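Bikcombe Records Service
A short thread on the parish registers, and on what readers will be able to consult from February. 1/9

The service holds 3,592 registers of baptisms, marriages and burials for Bikcombe and the villages along the river as far as Soduvbridge. Of these, 3,022 have now been copied and may be read on the public terminals in the search room. 2/9

The remaining volumes are mostly burial registers with damaged bindings. They will be copied once the conservation studio has repaired them. Until then they may be seen by appointment, one volume at a time, at the supervised desk. 3/9

Copies are kept as full-size page files on hard disk drives, with a second set stored at Soduvbridge. Smaller versions are used for the search room terminals. Readers who need a full-size page for publication should quote the register number and the folio. 4/9

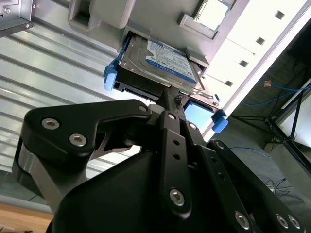 Bikcombe Family History Circle replied: Will the nonconformist registers be included? Several of our members have chapel families and have been told for years to look elsewhere.

Thank you for raising this. The chapel registers belong to the congregations and are held here on deposit. The Zamani collection, which covers the two largest chapels, may be copied under the terms of its deposit and is next in the programme. We are writing to the other depositors for permission. 5/9

Readers should note that the name index is less complete than the page copies. Marriages are indexed throughout. Baptisms are indexed by surname of the father only, and entries giving the mother's name alone have been placed under a separate heading at the end of each parish. Corrections may be handed in at the enquiry desk on the yellow form. 6/9

Spellings have been left as the clerk wrote them. A search for one form of a surname will not find the others, and we advise readers to try several. 7/9

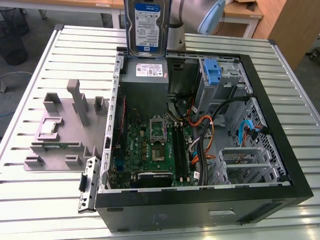 BIKCOMBE, February
The search room opens at 10 am and last orders for original volumes are taken at 3.30 pm. Terminals may be booked for 2 hours at a time. Printed pages are charged at the usual rate, and there is a limit of 300 pages for each reader in a calendar year. 8/9

Pencils only, please, at all desks where original registers are in use. Bags and coats are to be left in the lockers by the entrance. Tickets issued under the old scheme remain valid until their printed expiry date. 9/9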